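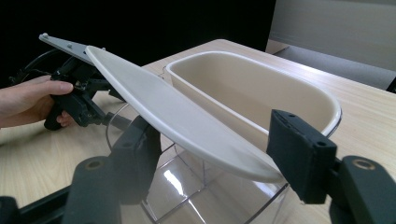

Do I need a storage container with a separate inner basin?

Most kitchens don't. A basin that lifts out of a clear outer shell makes sense for things that drip or crumble, such as washed berries, salad leaves or the end of a loaf. For pasta, rice or tea bags you would be paying for a second layer of plastic and washing it too. Try an ordinary bowl inside a bigger bowl for a week. If you find yourself lifting the inner one out all the time, then go shopping.

Who writes this page?

One person in Cotport who has bought too many containers and kept notes. Everything mentioned here was paid for at the normal price. There are no store links, and when a maker offers a sample the reply is a polite no thank you.

Why are you so hard on lids?

Lids are where these products fail. A basin is a simple shape and it is difficult to get wrong. A long, narrow lid has to stay straight through hot water, stacking and being dropped in the sink, and plenty of them can't manage it. I've thrown out several lids and hardly any basins. Ask any maker whether you can buy the lid alone before you ask about colors.

Is a curved lid better than a flat one?

Better at some things. A curve adds stiffness, so a thin curved lid tends to rock less in your hand than a thin flat one. Against that, you can't stack much on it, and if you set it down with the hollow side up it collects whatever is going around the kitchen. The claim that a curve "keeps food fresher" shows up on a lot of packaging. I have never seen anything to back it up and I wouldn't pay extra for it.

The box says airtight. Is it?

Look for a gasket. If there is no soft ring anywhere on the lid or the rim, it isn't airtight no matter what the box says. A lid that simply rests in place keeps dust and flies off, and for fruit on the counter that may be all you want. The home test: fill the container with a little water, put the lid on, tip it over the sink. The Noonan bread keeper, sold to me as airtight, emptied itself before I had it halfway over.

Does the clear outer part do anything?

It lets you see how much is left, provided the basin inside is clear too. Put an opaque basin inside a clear shell and you are looking at the outside of a basin. What the shell can do is catch drips and keep the basin up off the table. Whether that's worth the space is up to you. On my shelf it wasn't.

How do I clean a nested set?

Take it fully apart every time. Water creeps into the gap between the basin and the shell and sits there, and it starts to smell long before you can see anything.

Wash the basin and lid in warm water with ordinary dish soap. Use a soft cloth on clear plastic, never the green side of the sponge. An old toothbrush gets under a rolled rim, where grease likes to hide. Stand the lid on its edge to dry and leave the parts separate overnight.

Can it all go in the dishwasher?

Check the bottom of each part, not the box. It's common to find the basin marked as safe and the clear part not marked at all. Top rack only if you do risk it, and skip the heated dry. The long lid from my Vasmont set went through 4 washes and came out with a twist I have never gotten out of it. Vasmont's reply was that I must have used the bottom rack. I had not.

Can a warped lid be saved?

Sometimes, a little. Soak it in hot tap water, lay it on a flat board with a towel over it, put a heavy book on top and let it cool completely. For a curved lid, press it over something with a similar curve instead, or you'll flatten it and it won't fit at all. Don't use boiling water or a hair dryer. If it still rocks after two tries, give up.

Cream plastic goes yellow. Can I bleach it back?

I wouldn't. Turmeric and tomato stains fade in a sunny window or with a baking soda paste, and that's free. Yellowing from age is in the plastic itself. The "restoring" soaks sold for this cost nearly as much as a new basin, and the one I bought left the basin the same color with a swimming pool smell. Starting with cream at least hides it better than starting with white.

What size should I buy?

Smaller than the one you're looking at. Measure the shelf with the lid off and the container open, because you'll need room for your hand. Makers like to quote the outside size or the volume of the outer shell. My Flulden set was listed at 96 ounces, and the basin, the only part you'd put food in, holds 66. Pour water in with a measuring cup on the day you get it. If the number is far off, send it back while you still can.

Are the expensive ones worth it?

I haven't found one that was. I paid $40 for the Flulden and it does the job of a mixing bowl with a plate on top. The rim is neatly finished and it looks nice on the table. If you want it for looks, fine, buy it for looks.

What about buying used?

Good idea for basins, less so for clear shells, which scratch and crack at the corners. Bring the parts together before you pay. Check that the lid sits flat all the way along, and smell the inside. An onion smell that has survived a thrift store shelf will survive your kitchen too.

My lid has gone missing. Any replacement ideas?

A dinner plate, a cutting board, or a clean dish towel with a rubber band around it. Universal silicone stretch lids work on round bowls and pop off long ones, in my experience.

When was this page last checked?

2022-10-20. The Vasmont lid is still twisted.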